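西勒代尔（Silleddale）小区业主联络会八月例会纪要

时间：晚七点半
地点：一号楼底层活动室
出席：各楼代表到齐，另有旁听业主若干，其中一位带了狗，狗未发言。

一、上次纪要
宣读后通过。有代表指出，上次纪要把“暂缓讨论”写成了“热烈讨论”，要求更正。记录人接受，并保留个人看法。

二、自行车棚
车棚登记车辆53辆，车位没有这么多，缺的部分目前由楼道、消防通道和大家的涵养共同承担。贾克波特路（Jarkport）一侧的住户提议清理无主车辆。随即有人问，什么叫无主。讨论二十分钟，得出的定义是“贴条满一个月没人来骂的”。同意先贴条。条由物业印，措辞由三号楼代表起草，要求不使用感叹号，上回那张用了四个，被人拍下来发到了业主群，至今还有人拿它当表情用。

三、东门
东门的弹簧又松了，关门声已由“砰”变为“吱”，临街住户表示满意，其余住户表示门根本关不上。金诺尔贝格五金行（Jinolberg）报价200元，含上门。有代表认为自己也能修，会上一时很安静，大家都记得他修过的信箱。决定请五金行来。

四、活动室旧物
活动室里间堆放的旧电器、旧椅子和一套缺了“炮”的象棋，须在下次例会前处理完毕。旧椅子先问老年合唱队要不要，合唱队上次说不要，但那是在他们自己的椅子坏掉之前。象棋保留，缺的棋子继续用瓶盖代替。
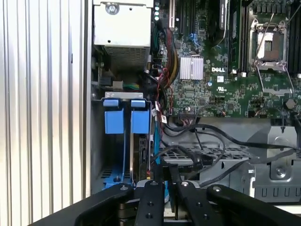
旧电器统一交正规回收点，不接受“先放我家楼下”一类的方案。业主本人的东西请自行领回，逾期视同捐赠，捐赠不发证书。有人问能不能发，答复是不能。

五、公共经费
账上余2000元整。有业主质疑这个数字过于整齐，查了流水，确实就是这么整齐。动用200元修门，其余不动。二号楼提议买一台咖啡机，并带来了达尔贝洛（Dal Bello）的宣传单，宣传单印得很好，传阅一圈后少了一张。提议表决，赞成2票，未通过。提议人请求把“遗憾”二字写进纪要，照写：遗憾。

六、其他
1. 楼顶晾被子的时间仍按原规定，晚饭前收回。上月被风吹到四号楼树上的那床，至今无人承认，花色也不便在此描述。
2. 绿化带里的葱，经确认是葱。种植者请在开花前自行了断。
3. 群里凌晨发养生文章的问题，列入下次议程。有代表希望这次就谈，主持人看了看钟，没有同意。

待办
物业：印条、贴条，联系五金行约上门时间。
三号楼：起草贴条文字，送各楼代表过目。
一号楼：问合唱队椅子的事，联系回收点。

会议于九点一刻结束。下次例会地点不变，请自带杯子。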